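Minutes -- Manipulation Software Working Meeting, Dritari tabletop project
July, start 9:30, Berkimton lab and remote 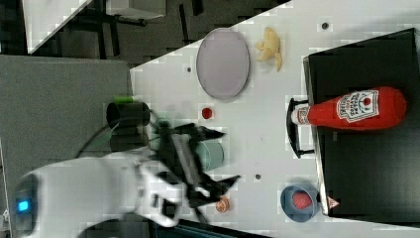 1. Actions from last meeting

Wrist frame calibration rerun and merged. Residuals are within limits on both cells. Closed.
Log rotation on the planner host: not done. Carried over.
Renaming of topics to match the Wuyts driver: done on the Berkimton side, waiting on review at Gurholm.

2. Perception

The new segmentation checkpoint was compared with the current one on the 1000-frame validation set. Overall mask quality is up slightly. Thin rims are still weak, and the bowl and plate classes lose most of their far edge at low viewing angles. The cup class is fine until the fingers are on either side of it, at which point the mask splits and the tracker sometimes spawns a second ID.

Proposal to freeze the object ID once the gripper enters the approach volume. Agreed in principle. The freeze must be released on abort, otherwise the stale pose carries into the next attempt.

The ketchup bottle lying on a dark surface was discussed. The detector finds the bottle, but the pose estimate flips cap and base when the label is blurred. The cap color should be enough to break the symmetry. To be tried before any retraining.

3. Planning

Of the 57 failed episodes reviewed, 30 were planner timeouts and 7 were collisions in the depth map that did not exist on the table. The rest are grasp failures and go to item 4.

Timeouts cluster on targets next to the large black item with the side handle. The handle is modeled as a solid block, so the planner sees no free approach to a bowl placed near it. Options were a finer mesh or a reduced padding value. Finer mesh preferred. Padding stays as is until the mesh is in.

Question from Gurholm whether the seed should be fixed for regression runs. Yes, for regression only.

4. Control

Finger opening before approach is still a constant. It should come from the estimated object width plus a margin. The interface already carries the width field -- the controller ignores it.

Force threshold on close: no change. The strawberry-size items need a lower value than the cup, and a per-class table was suggested. Some disagreement on whether this belongs in the controller or in the task layer. Left open.

5. Tooling

Replay viewer now shows planner state next to the camera stream. Timestamps drift on long recordings. Suspected cause is the resampling step, not the recorder.

Episode labels are to use the short failure codes from now on. Free text goes in the comment field.

6. Actions

Berkimton: ID freeze with release on abort; handle mesh; width field in controller.
Gurholm: topic rename review; cap color test; fixed seed in regression config.
Both: log rotation, carried over.

Meeting closed 10:40.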